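Cillow Drying Logs

Moisture readings and job notes from water damage work in private homes, collected by Radebe Restoration and cleaned up for reuse.

Maintainers: Maxine Rutherford, Zulkifli Yeoh
Last revised: 1/17/18

What is in it

The set covers 428 drying jobs. A job is one home, from the first visit with a moisture meter to the day the equipment was picked up. Most of the jobs are plumbing leaks: supply lines, water heaters, washer hoses, toilet tanks. A smaller share is roof leaks, and 20 are homes where the water came from putting out a fire. Those 20 carry the value fire_water in the cause column and should be looked at separately, as soot cleaning and drying were often going on in the same room and the visit notes mix the two.

Sewage backups are not included. Radebe passes that work to another company and has no logs for it.

Files

jobs.csv has one row per job
readings.csv has one row per meter reading
equipment.csv has one row per fan or dehumidifier placed
notes.txt holds free text from the visit sheets, with the job number at the start of each line
rooms.txt is the list of room names we allow

The three CSV files join on job_id. Nothing joins on address, and there are no addresses anywhere in the set.

Columns in jobs.csv

job_id: a number, not in date order
cause: supply_line, appliance, roof, fire_water, other
days_to_call: days between the owner noticing water and calling, as the owner told it
days_drying: days from first to last visit
floor_type: the main floor covering in the wettest room
removed: yes if any drywall or flooring was torn out
second_call: yes if the owner called back about the same room later

Columns in readings.csv

job_id
visit: 1 for the first visit, then up
room: from rooms.txt
material: drywall, framing, subfloor, hardwood, concrete, other
height: floor, low, mid, ceiling
value: the meter reading
scale: wood or relative

Please read the scale column before you do anything with value. A 20 on the wood scale and a 20 on the relative scale are different things. The crews used two models of meter and switched between them, sometimes during one visit. Vaughan Harawira went through the paper sheets and filled in the scale wherever it could be worked out from the meter number. Where it couldn't, scale is blank and the reading was left in.

How the readings were taken

The crew lead picks a dry spot first, in a room the water did not reach, and takes a reference reading in the same material. That reading is stored with room set to reference. After that the lead works outward from the source along the walls and marks each spot with tape so that the next visit reads the same places. On jobs before November the tape was not always used, and spots may have shifted a foot or two between visits.

Pin meters were used on framing and subfloor. Pinless meters were used on finished walls and hardwood when the owner did not want holes.

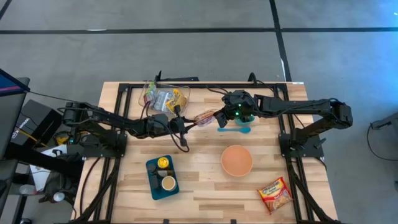
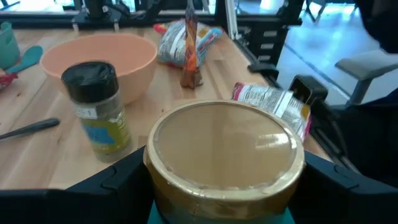
Cleaning steps

1. Sheets were typed in by Kylie Sutcliffe and checked against the paper by a second person.
2. Room names were mapped to rooms.txt. "Den," "TV room" and "family room" all became family_room. Half baths and full baths were merged.
3. Readings above the top of the meter's range were set to 400 on the relative scale. Treat 400 as "too wet to measure."
4. Names, phone numbers, policy numbers and claim numbers were taken out of notes.txt by hand. If you find one we missed, write to us before you do anything else with the file.
5. Jobs with only one visit were dropped. They have no drying to follow.

Known problems

In 11 jobs the last visit has no readings at all. The crew collected the equipment and wrote "dry" on the sheet. We left days_drying filled in for those, but don't use them to work out how fast a material dries.

days_to_call is the weakest column. Owners tend to remember the day they saw a stain, which can be a long time after the leak began. Kylie Mahuika compared it with the notes on a handful of slow leaks and found it too short nearly every time.

Hardwood is thin in the roof group, and concrete hardly appears outside basements.

equipment.csv does not say where in a room a fan was placed or which way it pointed.

What not to use it for

Don't use it to set an insurance payout or to argue one. There is no cost data, and the removed column reflects what the crew and the owner agreed on that day. It is also no guide to mold. Crews wrote mold down when they saw it, and no samples were taken.

Related sets

Siltlow has river flood jobs in the same column layout, with an extra column for silt depth. Comel is the older version of this set. It has the room names as originally written and no scale column, so use Cillow unless you need the raw names.

Changes

Added the fire_water value. These jobs were under other before.
Split floor height into floor and low.
Fixed swapped visit numbers in a batch of appliance jobs.
Removed duplicate rows from equipment.csv.

Questions and corrections go to Zulkifli Yeoh. Include the job_id and the visit number.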